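# Sim-to-real: how much lighting randomization before a wrist camera policy stops improving?

**Noemi Bianchini**

I am trying to reproduce the method from the Tendard group's write-up on visual randomization for block picking. The policy only sees the wrist camera. It is trained in simulation on colored blocks and then run on a real arm with no extra training.

My setup follows theirs as closely as I can manage. I have 2,000 simulated episodes, each with a new light position, light brightness, table texture and block color. Some of the blocks carry a square marker on one face. In simulation the policy picks the right block nearly every time. On the real arm it reaches the block and then closes the fingers too early, or with the block turned between them. I ran 39 real attempts and got 17 good grasps. The article reports much better than that.

Things I have checked:

- camera field of view, measured again in January
- finger geometry, same CAD file in both
- control rate
- friction on the fingers, tried three values

I have not touched the shadow settings. In my renderer the shadows are off by default because they slow things down a lot. Could that be the whole problem? And does the marker help, or does it just give the policy something to overfit to?

---

**Brahim Shehata**

Use more episodes. 2,000 is low for anything with images. I used a lot more on a drawer task at Grulero and it fixed most of the early closing. I never looked into shadows.

---

**Llinos Voyle**

I would turn the shadows on before making more data. More episodes with no shadows will teach the policy the same wrong thing again.

A wrist camera sits close to the object. When the fingers come in, the shadow of the block and the hand falls right in view, and it moves as the arm moves. If the policy has never seen a dark patch next to a block, it can read the edge of the patch as the edge of the block. That would match what you describe, where the reach is fine and the last part goes wrong.

We tested this in Ledilcombe with the same kind of task. Three training sets, all the same size:

1. Fixed light, no shadows.
2. Random light, no shadows.
3. Random light, shadows on, with shadow softness also random.

Going from the first to the second helped a little on the real arm. Going from the second to the third helped much more. We used 11 different blocks for the real test and the gain showed on all but one, a very dark block that gave us trouble in every condition. I would not read too much into the exact size of the gain, as it was one arm and one room.

What we did not expect was that shadow quality made little difference. We started with a costly soft shadow setting and later went back to a cheap one with rough edges. Real results were the same within the noise. So the slowdown may be smaller than you fear. Try the lowest shadow map size your renderer allows and go up only if the shadows start to flicker between steps.

On the marker, it helps if it is on some of the blocks and missing from others. If every training block has one, the policy learns to center on the square. Ours is off center on the face, so a policy that centers on the square closes in the wrong place. Also rotate the block at the start of each episode. A block that always sits square to the fingers hides the turning error until you get to the real arm.

The group newsletter ran a short piece on it, with a render in the style of our third set:

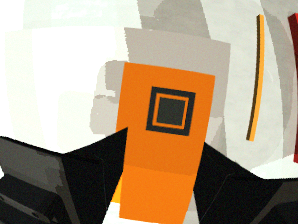
*Voyle Lab Notes, vol. 11, p. 17*

The orange block is at a slight tilt between the fingers, and there is a gray shadow with a finely serrated edge right behind the top of it. That is the level of shadow detail I mean. The marker is closer to the top edge of the block, with more orange showing on its left than on its right. The strips on the right side are the sort of clutter I would also add if your real table is not clear. We put clutter in all three sets, so I can't tell you what it is worth alone.

One more check. Log the finger command and the finger position at each step on the real arm. If the command to close comes early, it is a vision problem and the above applies. If the command is on time and the block turns anyway, look at the contact settings or the height of the grasp.

---

**Noemi Bianchini**

Thanks both. I logged the commands this morning and the close command is early in most of the failed runs, so it does look like vision. Every block in my set starts square to the fingers, so I will change that too. I am making a new set with cheap shadows and will keep the episode count the same so that I can compare.

---

**Mali Foulkes**

Same problem here with a different arm. Shadows helped, but I also had to randomize the white balance of the camera. My lab lights are quite yellow and the orange and red blocks were getting mixed up. I would do that in a separate run so you know which change did what.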